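3.2 The fruit and where it ends up

Fruit was chosen for the second task because every participant already has opinions about it. In the pilot at Dinport we had used wooden blocks, and people sorted them with the enthusiasm of someone filing a tax return. Give the same people apples and bananas and a plate, and they begin to arrange, fuss and put things back. Figure 2 shows the tabletop. 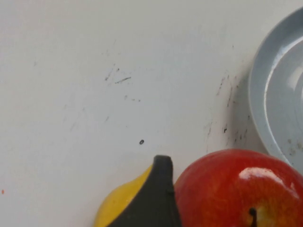
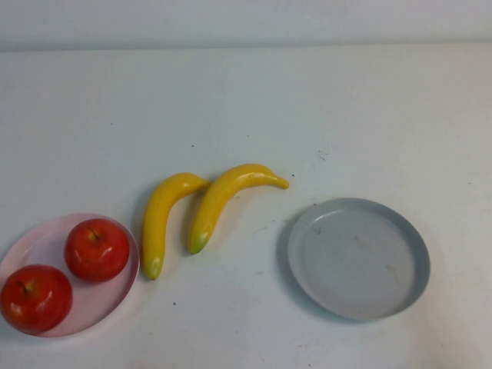
Figure 2. Fruit and plates on the white tabletop, in two views.

The instruction was kept short: "Please put the fruit away." The word "away" did a great deal of work. Llorente (the earlier study, on cutlery drawers) found that people told to put things away will invent a place if none is offered, and ours did so freely. The plate was never named in the instruction, yet most participants treated it as the obvious home for apples. Bananas were another matter. Several people laid them beside the plate and declared the job finished. Asked why, one replied that a banana "doesn't need a plate, it has a skin," a position she did not extend to apples.

Responses were coded by Kaja Juška and Tài Bạch, working separately and, for one long week in July, not on speaking terms over the meaning of "beside." Of 692 placements, they first disagreed on 39. Most of these involved a banana resting partly on a rim, which one coder read as stored and the other as abandoned. The dispute was settled by Manuela Pace, who ruled that any fruit touching a plate is on it. We have kept her rule throughout, including in the places where it makes us look foolish.

Two further points on the setup. The tabletop was wiped between sessions but not replaced, and older marks stayed where they were. A few participants lined their fruit up with these marks, so we advise anyone repeating the study to record them beforehand. Second, the fruit was handed over in no fixed order. Gilberto Taipe had drawn up an order, and it was a good one, but the sheet was left at Waltance. Section 3.3 describes the version of the task with a lidded container, in which "away" caused far less argument and "closed" caused rather more.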